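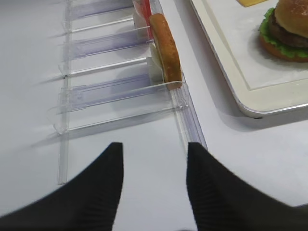 The left-hand rack, the tray and a burger from the wrist camera, with the gripper tips at the bottom.

Setting up the Rimer burger kit for pick-and-place work

By Anitha Rai

The Rimer is a table-top food assembly kit sold by Grukilon. You get clear acrylic racks, a serving tray, paper liners and a set of moulded burger parts. There is no arm in the box and no software beyond a short settings file, so you need a robot with a two-finger gripper before any of this is useful. I used ours with Kariuki soft finger sleeves over the standard fingers. Bare metal fingers will work for the buns but they mark the cheese.

This page covers laying out the kit, teaching the pick points and running a first build. At the end there are some notes on what I think of it and what to check before you order. Allow a morning for the first set-up. If you have taught pick points before, it will go quicker than that.

What you need

The kit itself, a plain table with a light top, a tape measure, low-tack tape, a soft pencil and a lint-free cloth. A wrist camera helps a lot. A second camera on a stand beside the table is worth having if you want to compare runs later, but you can do all of the steps without one.

Step 1: Clean and clear the table

Wipe the table and take everything off it that isn't part of the kit. Clear acrylic on a pale top can be hard for a camera to pick out, and stray cables make it worse. If your table top is glossy, lay a matt sheet over it and tape down the corners.

Check the lights while you are there. Even light from overhead is best. With a single lamp to one side, the dividers throw shadows that the camera may take for edges. We had this trouble in November, when the sun came in low through the window for most of the afternoon, and a blind sorted it out.

Step 2: Fit the racks together

Each rack comes flat with its dividers and clips in a separate bag. Peel the film off both faces of every piece before you fit it. Leave a scrap behind and you will be picking at it with a fingernail afterwards, with the clips in the way.

Push the dividers in from the open side and press until they sit square. They should not rock. The curved clips go in last. They are stiff when new and I would not force them. If one won't seat, take it out, turn it over and try again, as the two ends are not quite the same.

The sheet in the box shows the racks fitted up but doesn't say which way the curved end of the divider points. It points towards the next item along, so that the ingredient leans into it.

Step 3: Place the tray and racks

Put the tray in the middle of the table with its long side running away from you. Lay a liner in it and smooth it flat. If a corner curls up, the bottom bun will catch on it, so swap the liner for another.

Set one rack on the left of the tray and the other on the right, both at an angle. Leave enough room for the gripper to come down between rack and tray with the fingers fully open. Test this by hand first. Move the arm slowly to each end of each rack and look for anything it might touch on the way.

When you are happy, draw a light pencil line round the feet of the racks and the corners of the tray. If something gets knocked you can put it back without teaching the whole thing again. Tape works too, but it lifts in time.

Step 4: Load the ingredients

Everything goes in on its edge. The gripper comes down from above with a finger on each face, so a part that has slumped over in its slot will be missed or pinched at one corner.

The order within a rack is up to you, but write it down and keep to it. Robel Wako, who runs the same kit at Stirnoncombe, loads his in build order from front to back. I keep the awkward parts where the arm has most room.
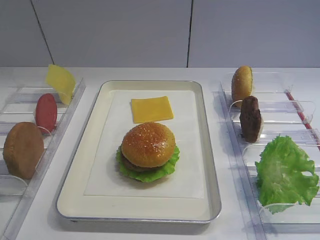

Lettuce is the most awkward of them. The frilly edge spreads wider than its slot, and if it hangs over into the neighbouring one it will come up with whatever you pick next. Turn the leaf until the widest part faces away from the other ingredients. Cheese slices are thin and tend to lean, so make sure the slice is held at the bottom before you let go. The buns and the patty look after themselves.

Step 5: Teach the pick points

Open the settings file that comes with the kit and copy the pick list into your own controller. The values are only a starting point. Every table is a little different and you will need to touch up each one.

For each ingredient:

Bring the gripper over the slot with the fingers open and turn the wrist until the fingers are square to the item. The racks are at an angle to the tray, so the wrist will be too.

Lower until the tips are past the middle of the item but clear of the acrylic. On our set-up, 22 mm below the top edge of the bun was right. Thinner parts wanted less.

Close slowly until the item just stops moving. Save that as the closed position and add a little squeeze for the patty, which is the heaviest.

Lift straight up. Do not let the path curve towards the tray until the item is clear of its divider. A clip caught sideways will snap, and the spares bag holds only a few.

Teach the bottom bun first. It is a large, simple shape, and if that pick is out you will find the wrist angle is wrong for the rest of the rack as well.

Step 6: Teach the place points

The parts leave the rack standing up and have to end up lying down. That means a turn of the wrist over the tray, and it is the hardest bit of the job.

Turn the item flat well above the tray, then lower it. Let go as late as you can. Dropped from a height, the cheese slides and the tomato can roll off the stack. Build upwards from the bottom bun and check the height at each layer. If you add a second slice of cheese, raise all the points above it to match.

Keep the stack away from the rim of the tray. Fingers need space on both sides when they open, and it's easy to forget this when teaching by eye.

Step 7: Run a first build

Run it once at low speed with your hand on the stop button and watch the fingers, not the food. Then run it 3 times more without changing anything. If the same pick fails each time, the point is wrong. If a different one fails each time, look at how the parts were loaded before you start moving points.

Once it is steady, bring the speed up in small steps. Ours settled at almost 2 minutes a build. That is slow beside a person, but the kit is meant for practice and testing, and the time was the same from one build to the next.

Common faults

Item tips over during the close: the fingers are not centred. Move the point half the width of the gap towards the finger that touches first.

Item comes up with the rack attached: too much squeeze, or the item is wedged in its clip. Ease the clip open slightly by hand.

Camera loses the tray: usually the liner. White paper on a pale table gives it little to go on, so set it to look for the rim.

Smears on the acrylic: wipe with a damp cloth only. Glass cleaner clouded one of my dividers.

Is it worth buying?

For teaching and for testing a gripper, yes, I think so. The parts are well made and the racks hold their shape. Resetting between runs is quick, far quicker than with real food. I would like better instructions, more spare clips and some sort of peg or foot to fix the racks to the table, as the pencil lines are a stopgap.

It is less useful if you want to prove a real kitchen job. Moulded lettuce springs back in a way that real lettuce doesn't, and nothing here is greasy. Robel's view is kinder than mine on that point. He uses the kit to settle the movements and leaves the question of grip until later.

Before ordering, check the opening of your gripper against the thickness of the sesame bun, and ask Grukilon which version of the racks is in stock. The older ones came without curved clips. Liners are sold separately and a pack lasts well if you only change them when they crease.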